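Floltura Players' Board > Venues and Bookings > House concerts at Skender Hall: revised terms for visiting acts

Posted Mon 1 July

hall_secretary
Members are advised that the terms for visiting acts at Skender Hall have been revised. The principal changes are as follows. The hall will retain 12 per cent of door takings in place of the former flat hire charge. Acoustic acts will perform without the house system unless a request is received with the booking form. All performances will end by half past ten. Capacity remains at 52 seated. Comments are invited in this thread.

lowwhistle
Thank you for the notice. I should like to register an objection to the second point. The room is kind to fiddle and voice, but a double bass disappears beyond the fourth row. Our group played there in January without amplification and received several remarks to that effect from the back. I would ask that the house system be provided as standard and declined by those who do not want it.

Prastex_Ceilidh
We take the opposite view. The house system hums, and the operator has to be paid. An act that wishes to be amplified can say so on the form, where there is already a box for it.

lowwhistle
The box is on the second page and is headed "Other equipment". Two acts I have spoken to had not understood it to cover the main system.

hall_secretary
The point regarding the form is accepted. The heading will be changed to "Sound system and other equipment". The default position will stand for the autumn season and may be looked at again afterwards.

reedandbellows
May I ask how the percentage will be worked out where tickets have been sold in advance? Our last evening at the Liao Rooms was almost entirely advance sales, and the agreement there referred only to money taken on the night. It led to a long exchange of letters.

hall_secretary
Door takings will include advance sales, less any booking fee. Sales of recordings are excluded and belong wholly to the act.

Prastex_Ceilidh
That is fair. We would have withdrawn had recordings been included.

northgallery
I write as a regular member of the audience and as an occasional host to performers staying overnight. The notice does not mention accommodation. Under the old terms the hall paid hosts 50 pounds per act towards breakfast and laundry. Is that sum to continue? 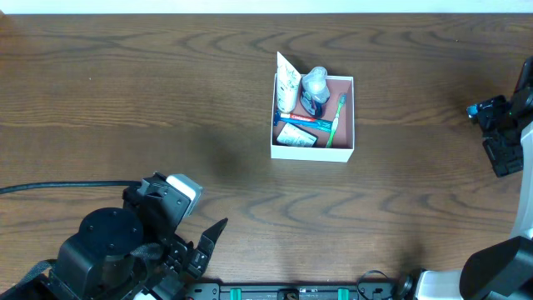
I would also request that acts give hosts their arrival time by noon on the day before. I have twice waited in until after midnight, and on one of those occasions the band had booked a hotel.

hall_secretary
The payment to hosts continues unchanged. Claims should quote budget code 3425. The request concerning arrival times will be added to the confirmation letter.

reedandbellows
A band travelling between engagements cannot always give a time so far ahead. I would suggest a telephone call on leaving the previous town.

northgallery
A call would be acceptable, provided that it is made.

lowwhistle
Could the revised form be posted here before it goes out to acts? I should still prefer the sound system to be moved to the first page.

hall_secretary
A draft will be placed in the Documents section. Members wishing to comment on it should do so there, under the same title.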